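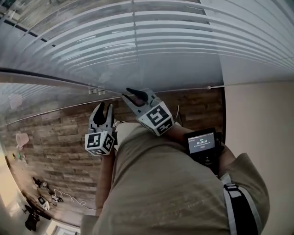 **Figure 5.** Two hand-held grippers, one in each hand, each with a white cube printed with square marker patterns.

### 4.2 Reading distance of printed square codes

In the first part of the study we compared codes on paper labels only. In this part we consider the size of the code and the surface to which it is fixed. Black-and-white square patterns are now found on many kinds of objects, from parcels and shelf edges to the faces of small cubes (Figure 5), and the advice given to the people who print them is still not uniform. Our interest is in the storage room of a small library, where a label must be read by a person standing in the aisle with a simple reader.

The labels were prepared in two print shops, Trerkier and Fotard. Both received the same file and the same order, namely 50 labels of the small size and 50 of the large size. Trerkier printed on matte stock. Fotard printed on a coated stock, which has a light shine when the ceiling lamps are on. We did not ask for this difference at the beginning, but we decided to keep it, as a library that orders labels usually does not choose the paper either.

All labels were fixed to archive boxes by Ibsa Lemma. The boxes were placed on the second and the fourth shelf of the same rack, with the label facing the aisle. Each label was then read from three marks on the floor, and a reading was counted as failed if no number was shown after 5 seconds. Readings were entered by hand in a table and checked the same evening by Mahlet Gudeta against the box list. The protocol was fixed on 6/29/24 and was not changed after that, except that the lowest shelf was removed from the plan in July, when the heating pipes behind it were repaired.

The result for the large size is simple. On matte stock the large labels were read from all three marks, and the shelf had no influence that we could find. On coated stock the reading from the far mark often failed on the fourth shelf, where the lamp is reflected toward the aisle. When the box was turned slightly, the same label was read without difficulty. We therefore think that the shine is responsible, and the print itself is of good quality in both cases.

For the small size the picture is less clear. From the near mark there is no difference between the two shops. From the middle mark the small labels failed more often on both stocks, and the failures do not follow the shelf. Some of them belong to boxes with a bent front, so that the label was not flat. Salminen's rule, which asks for a white border of one module on every side, was respected in the file, but on several small labels the border was partly cut by the knife. We have marked these labels separately in the table and have not removed them from the set.

One more remark should be made about the catalog. The Colia software accepts up to 1000 label numbers in one list, and the numbers used in our test were taken from the end of such a list, where they have one digit more. This makes the pattern a little denser. A repetition with short numbers is planned for the small size only, on the matte stock.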